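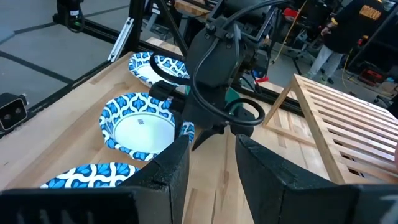 Vanderleia Peixoto, cell lead and minute taker

Minutes, Skestley cell upkeep meeting, 15 Feb 2026

Cables. The loops on the second arm still swing wide over the table when it reaches across the bowls. Gasska offered to re-route them along the upper bracket and leave enough slack for the wrist to turn fully. Agreed, and everyone is keen to see it done!

Gripper fingers. The new black paddles are holding up beautifully after 74 hours. We check the screws every 20 hours from now on and write it on the cell sheet. Four spare fingers are on order from Cillano.

Cameras. Kratochvíl redid the wrist calibration on both arms and the overlap is the best we have had — a big thank you. The rail cameras come next. Please don't lean on the extrusion until the clamps have been retightened.

Table. Paper bowls stay on the left and the slatted rack on the right, same as now. Marking the bowl positions with tape was discussed and left open. I'm in favor, Gasska is worried about glue on the wood.

Actions
Gasska: cable routing, both arms
Kratochvíl: rail cameras, then rerun the 5 reach tests
Peixoto: chase Cillano, print new cell sheets

Full service of both arms moved to May.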